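Cómo configurar un identificador descentralizado con el método did:web

Nivel: intermedio. Requisitos: un dominio propio, acceso al servidor web y OpenSSL 3 o posterior.

Un identificador descentralizado (DID) es una cadena que apunta a un documento JSON con claves públicas y, de forma opcional, direcciones de servicio. Con el método did:web, el documento se publica en un dominio que ya controla el titular. No se necesita cadena de bloques ni monedero, y la resolución se hace con una petición HTTPS ordinaria.

En esta guía se utiliza el dominio munent.example. Sustitúyalo por el suyo en todos los pasos.

Antes de empezar

Compruebe que el dominio responde por HTTPS con un certificado válido. Los certificados autofirmados no sirven: la mayoría de los resolutores los rechazan sin mostrar un error claro. Compruebe también que puede crear archivos en la carpeta .well-known de la raíz del sitio. Algunos paneles de alojamiento la reservan para la renovación del certificado y la vacían periódicamente.

Paso 1. Generar el par de claves

Trabaje en un equipo distinto del servidor web. Abra una terminal y ejecute:

openssl genpkey -algorithm ed25519 -out privada.pem
openssl pkey -in privada.pem -pubout -out publica.pem

El primer archivo contiene la clave privada y no debe subirse al servidor en ningún momento. Restrinja sus permisos:

chmod 600 privada.pem

Guarde una copia cifrada en un soporte externo. Si la clave se pierde, el DID seguirá resolviendo, pero no podrá firmar nada con él hasta publicar una clave nueva.

Paso 2. Convertir la clave pública a JWK

El documento DID admite varios formatos de clave. El más compatible es JWK. Para una clave Ed25519, los campos obligatorios son kty (con valor OKP), crv (con valor Ed25519) y x, que lleva los 32 bytes de la clave pública en base64url sin relleno. Para obtener x:

openssl pkey -pubin -in publica.pem -outform DER | tail -c 32 | base64 | tr '+/' '-_' | tr -d '='

El resultado debe tener 43 caracteres. Si tiene 44, ha quedado el signo igual del final. 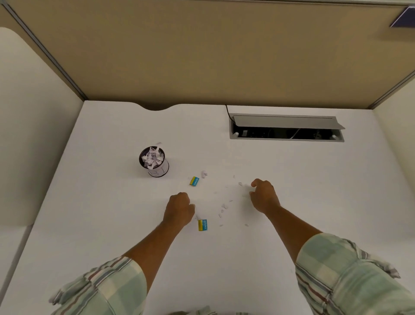
Paso 3. Redactar el documento DID

Cree un archivo llamado did.json con el siguiente contenido:

{
 "@context": [
 "https://www.w3.org/ns/did/v1",
 "https://w3id.org/security/suites/jws-2020/v1"
 ],
 "id": "did:web:munent.example",
 "verificationMethod": [{
 "id": "did:web:munent.example#clave-1",
 "type": "JsonWebKey2020",
 "controller": "did:web:munent.example",
 "publicKeyJwk": {
 "kty": "OKP",
 "crv": "Ed25519",
 "x": "VALOR_DEL_PASO_2"
 }
 }],
 "authentication": ["did:web:munent.example#clave-1"],
 "assertionMethod": ["did:web:munent.example#clave-1"]
}

La relación authentication permite iniciar sesión con la clave. La relación assertionMethod permite emitir credenciales. Si solo necesita la primera, elimine la segunda y la coma que la precede.

Paso 4. Publicar el archivo

Copie did.json en la carpeta .well-known, de modo que quede accesible en:

https://munent.example/.well-known/did.json

Configure el servidor para que lo entregue con el tipo application/json. Si el resolutor se ejecuta en un navegador, añada además la cabecera Access-Control-Allow-Origin con valor asterisco. Evite las redirecciones, incluida la habitual de la raíz a www.

Para alojar varios identificadores en un mismo dominio se emplean rutas. El identificador did:web:munent.example:equipos:privberg se resuelve en /equipos/privberg/did.json, sin la carpeta .well-known.

Paso 5. Verificar la resolución

curl -i https://munent.example/.well-known/did.json

La respuesta debe ser un código 200 y el campo id debe coincidir exactamente con el identificador.

Rotación de claves

Genere un par nuevo, añádalo como #clave-2 y actualice las dos relaciones para que apunten a él. Mantenga #clave-1 en verificationMethod durante 15 días si hay firmas pendientes de verificar. En caso de compromiso, retírela de inmediato. El método did:web no conserva historial, por lo que conviene llevar el archivo en un repositorio con control de versiones.

Limitaciones

La confianza depende del DNS y del certificado. Quien tome el control del dominio controlará también el identificador. Active el bloqueo de transferencia en el registrador y la verificación en dos pasos en la cuenta. No incluya en el documento nombres, correos ni otros datos personales: el archivo es público y puede quedar en cachés de terceros después de borrarlo.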